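Stand: 22. Januar 2026

# Korpus Nundinau – Marktordnungen und Standgeldregister

Dieses Verzeichnis enthält die Transkriptionen, Metadaten und Begleitmaterialien des Korpus Nundinau. Erfasst sind Marktordnungen, Standgeldregister und Beschwerdeschriften aus dem ehemaligen Marktflecken Nundinau und den zugehörigen Gemeinden. Das Korpus richtet sich an Forschende der Wirtschafts- und Regionalgeschichte, der historischen Sprachwissenschaft sowie an Archive, die vergleichbare Bestände erschließen.

Die fachliche Verantwortung liegt bei Kalliopi Katsaros.

## Umfang

| Teilbestand | Kürzel | Einheiten |
|---|---|---|
| Marktordnungen und Nachträge | `MO` | 20 |
| Standgeldregister | `SR` | 173 |
| Beschwerdeschriften und Bescheide | `BS` | 32 |

Als Einheit gilt jeweils ein archivalisch abgeschlossenes Schriftstück. Bei den Standgeldregistern entspricht eine Einheit einem Markttermin, auch wenn mehrere Termine in demselben Band eingetragen sind. Lose Beilagen werden der Einheit zugerechnet, in der sie bei der Erschließung lagen. Ihre Lage ist im Feld `beilage` vermerkt.

Nicht enthalten sind die Viehmarktprotokolle, deren Erschließung noch aussteht, sowie private Rechnungsbücher einzelner Händlerfamilien.

## Verzeichnisstruktur

```
nundinau/
 daten/
 mo/
 sr/
 bs/
 metadaten/
 einheiten.csv
 personen.csv
 waren.csv
 richtlinien/
 abbildungen/
 AENDERUNGEN.md
 README.md
```

Die Transkriptionen liegen als TEI-XML und zusätzlich als reiner Text in UTF-8 vor. Maßgeblich ist in Zweifelsfällen die XML-Fassung. Die Textfassung wird aus ihr erzeugt und enthält weder den textkritischen Apparat noch die Angaben zu Schreiberhänden.

## Transkriptionsrichtlinien

Die Wiedergabe erfolgt zeichengetreu. Folgende Regelungen sind bei der Auswertung zu beachten:

- Die Groß- und Kleinschreibung der Vorlage wird beibehalten. Lässt sich nicht entscheiden, ob ein Majuskel- oder Minuskelbuchstabe vorliegt, wird die Minuskel gesetzt.
- `u` und `v` sowie `i` und `j` werden nicht nach Lautwert ausgeglichen.
- Kürzungen sind aufgelöst und mit `<ex>` ausgezeichnet. Währungs- und Maßzeichen bleiben unaufgelöst.
- Streichungen werden transkribiert, soweit sie lesbar sind, und mit `<del>` ausgezeichnet.
- Unsichere Lesungen tragen das Element `<unclear>`. Bei vollständigem Textverlust steht `<gap>` mit Angabe des Grundes.
- Spätere Nachträge von anderer Hand sind mit `<add>` und dem Attribut `hand` versehen.

Die Zeilenumbrüche der Vorlage sind in den Teilbeständen `MO` und `BS` durchgehend erhalten. In `SR` wurde darauf verzichtet. Die Register sind dort als Tabellen kodiert, wobei jede Zeile einem Standinhaber entspricht. Wurde ein Stand von mehreren Personen gemeinsam gehalten, sind diese in derselben Zelle aufgeführt und über `personen.csv` einzeln referenziert.

## Metadaten

Die Datei `einheiten.csv` enthält je Einheit eine Zeile mit den folgenden Feldern:

| Feld | Inhalt |
|---|---|
| `id` | Kürzel des Teilbestands und laufende Nummer |
| `signatur` | Archivsignatur in der heute gültigen Form |
| `altsignatur` | frühere Signatur, sofern bekannt |
| `datierung` | Datierung nach ISO 8601, gegebenenfalls als Zeitraum |
| `datierung_quelle` | `explizit`, `erschlossen` oder `unbekannt` |
| `hand` | Verweis auf die Schreiberhand |
| `beilage` | `ja` oder `nein`, mit Lagevermerk |
| `zustand` | Freitext zum Erhaltungszustand |

Bei erschlossenen Datierungen ist der Wert als Vorschlag zu verstehen. Grundlage sind in der Regel die Reihenfolge im Band, die genannten Amtsträger und der Tarif des Standgeldes. Wer Preis- oder Gebührenreihen berechnet, sollte erschlossene Datierungen ausschließen, um Zirkelschlüsse zu vermeiden.

Personennamen sind in `personen.csv` normalisiert. Die Zusammenführung verschiedener Schreibweisen erfolgte nur dort, wo neben dem Namen mindestens ein weiteres Merkmal übereinstimmte, etwa Herkunftsort, Gewerbe oder Standplatz. Gleichnamige Personen ohne ein solches Merkmal werden getrennt geführt. Die tatsächliche Zahl der Händler dürfte daher niedriger liegen als die Zahl der Datensätze.

Die Warenbezeichnungen folgen dem Vokabular Plonine, das für dieses Vorhaben um regionale Benennungen von Tuchen und Töpferware erweitert wurde. Nicht zuzuordnende Bezeichnungen tragen den Wert `offen` und sind in der Vorlagenform belassen.

## Qualitätssicherung

Sämtliche Transkriptionen wurden von 2 Personen unabhängig voneinander gelesen. Abweichungen wurden am Original geklärt und im Apparat verzeichnet, sofern beide Lesungen vertretbar waren. Die Prüfung der XML-Dateien erfolgt mit dem Werkzeug Trivo gegen das Schema in `richtlinien/`. Eine Einheit wird nur freigegeben, wenn die Prüfung ohne Fehlermeldung abschließt. Warnungen werden dokumentiert und bei der nächsten Revision bearbeitet.

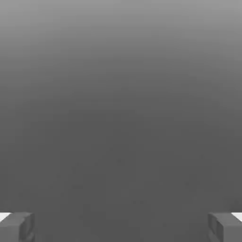 Für die Teilbestände gelten unterschiedliche Verlässlichkeitsstufen. Die Marktordnungen sind in gleichmäßiger Kanzleischrift abgefasst und weisen nur wenige unsichere Stellen auf. In den Standgeldregistern wechseln die Hände dagegen häufig, und die Beträge wurden vielfach nachträglich berichtigt. Summen am Seitenende sind so wiedergegeben, wie sie in der Vorlage stehen. Rechenfehler der Schreiber wurden nicht korrigiert.

## Bekannte Einschränkungen

1. Die Überlieferung der Register ist lückenhaft. Fehlende Markttermine dürfen nicht als ausgefallene Märkte gedeutet werden.
2. Händler, die von der Standgeldpflicht befreit waren, erscheinen nur ausnahmsweise.
3. Frauen sind häufig nur über den Namen des Ehemannes oder Vaters verzeichnet. Das Feld `bezug` in `personen.csv` hält diese Angabe fest, ohne eine eigene Namensform zu ergänzen.
4. Einige Beschwerdeschriften liegen nur in zeitgenössischer Abschrift vor. Der sprachliche Befund ist in diesen Fällen dem Abschreiber zuzurechnen.
5. Der Flurname Tapia bezeichnet in älteren Stücken den gesamten unteren Marktplatz, in jüngeren lediglich die Standreihe am Brunnen. Eine einheitliche Georeferenzierung ist deshalb unterblieben.

## Nutzung und Zitation

Transkriptionen und Metadaten stehen unter der Lizenz CC BY 4.0. Für Reproduktionen der Originale gelten die Bestimmungen des verwahrenden Archivs. Anfragen hierzu sind unmittelbar an das Archiv zu richten.

Empfohlene Zitierweise:

> Katsaros, Kalliopi (Bearb.): Korpus Nundinau. Marktordnungen und Standgeldregister. Datensatz, 2026.

Einzelne Stücke sind unter Angabe der `id` und der Archivsignatur zu zitieren.

## Korrekturen und Fortführung

Hinweise auf Lesefehler werden über das Meldeverfahren des Repositoriums entgegengenommen. Anzugeben sind die `id` der Einheit, die betroffene Stelle und der Änderungsvorschlag. Angenommene Korrekturen erscheinen in `AENDERUNGEN.md`. Die nächste Revision ist für Mai vorgesehen und betrifft vorrangig die Schreiberhände im Teilbestand `SR`.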